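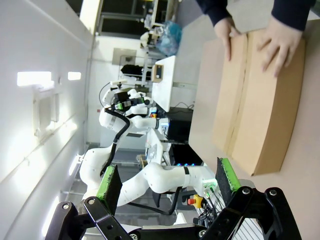 Muketti Trail Whistle and Signal Light, reviewed by Elżbieta Bednarek
Mar 2, 2023

I walk alone in the hills behind Sernville most weekends, and my husband asked me to carry something better than a phone. So I bought the Muketti, a small whistle with a light in the other end. I have used it for 16 walks now, in rain and in some snow.

The whistle is very loud. My friend Rosaura Mamani stood on the far side of the Parsons valley, 500 meters from me by the map, and she heard all three blasts without trouble. With wind against us she heard only 2 of them. I can blow it with gloves on, and this was important for me, my hands get cold quickly.

The light I like less. The steady mode is fine for reading a map or looking for the path. The flashing mode is bright enough, but to start it you must hold the button while you turn the cap, and I failed several times in the dark. If I were tired or hurt, I think I would not manage it. The instructions explain this in one line, in very small letters. My advice is to practice at home first.

The battery gave me 135 minutes of flashing in my kitchen. On the cold porch it was less, but I fell asleep and did not write down the time. You can change the battery without tools – a coin is enough.

The cord is too short to wear around the neck over a winter jacket. I replaced it with a longer one from an old Zatport bag.

I would buy the whistle again. For the light I still carry my old headlamp, and I also leave a note on the fridge with my route and the hour when I should be back. In September I forgot the note, and my husband had already called the park office when I came in the door.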